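Cable day on the Oltska cell

I meant to write this up in July and then didn't, so some of the detail comes from my notebook and some from memory. The subject is cable wear and finger calibration on a two-armed cell, which I know is a small audience.

The cell is one we call Lullar. It has two arms on a fixed-height torso, a hand on each arm, and one table. It spends its time picking up ordinary household things and handling them with both hands. The software on top is Casex, and it logs a fault code for nearly everything, including a few things that aren't faults.

The one that started all this was 3111. In Casex that means a finger has reported a position it was not asked to go to. It came up on the left hand, always late in a run. Restarting cleared it, so for a while restarting was what we did. I'm not proud of that.

When I finally looked properly, the trouble was upstream of the hand. The cable was clipped too tightly near the elbow, and each time the arm folded in towards the middle of the table it pulled on the connector at the wrist. The finger was fine. The signal from it was dropping out for a moment and coming back with nonsense in it.

The repair went like this. Power off at the wall, then wait for the wrist light to go out. Take off the 4 clips along the upper arm and lay the cable loose. Move the arm by hand through its full reach, with the brakes released and someone holding the forearm, and see where the cable wants to go. Clip it back with slack at the elbow. I used 9 mm clips from Gautier, one size up from what came with the arm, and left one position empty. Reseat the wrist connector and put a dab of paint across the collar so you can tell later if it has turned.

After that you have to calibrate the fingers again, one hand at a time, then both together. The single-hand routine takes 12 minutes and needs nothing from you. The two-hand check is slower and fussier. For that I use soft things in plastic bags, with both hands on the bag together.

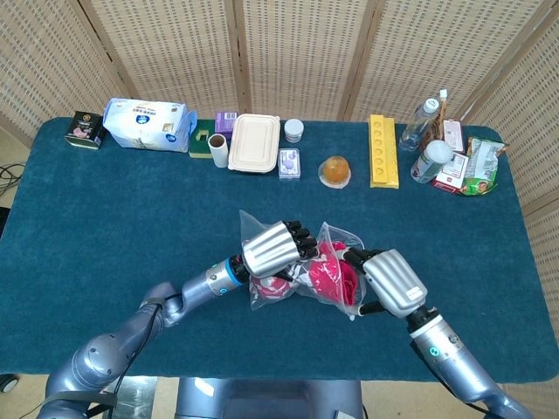 A reply came from Oltska when I posted the first half of these notes on their forum, saying that the clips should never be moved without redoing the elbow limits as well, and that slack in the cable can catch on the shoulder cover if the arm goes up past horizontal. That is fair. Our arms stay low over the table so I hadn't thought about it, but I have since set the limit in Casex and would do it first next time.

A few other things from the notebook. The felt on the table sheds, and the fluff gets into the finger joints. I go over it with a lint roller every morning and brush out the joints with a dry paintbrush. Don't use compressed air, which pushes the fluff further in. Check the grip force after any calibration, as Casex puts it back to the default without telling you, and the default is too hard for thin plastic.

Check the casters too. If one is unlocked the whole base creeps, and you will spend an afternoon blaming the arms for it.

The 3111 code has come up once since the new clips went on, and that was on the right hand. The cable on that side is still on the old clips. I've ordered another bag of the larger ones and will do it when they arrive.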